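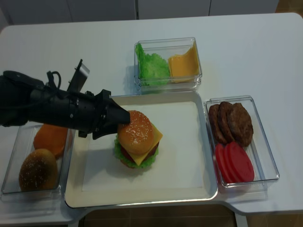

*Burger auf dem Tablett, Zutaten in durchsichtigen Behältern.*

**Brerus Burgerpresse, 2 von 5 Sternen**

Brerus verspricht »Patties wie vom Grill-Profi«. Na ja. Die Presse kommt mit 70 Trennpapieren, danach darf man nachkaufen, und zwar nur im Format von Brerus. Das Hackfleisch klebt trotzdem am Stempel, der Rand reißt aus. Der Griff wackelte schon im August, zwei Wochen nach dem Kauf. Angeblich spülmaschinenfest, bei mir ist die Beschichtung stumpf. Meine alte Mendus kann das besser. Wer schon eine Presse hat, behält sie.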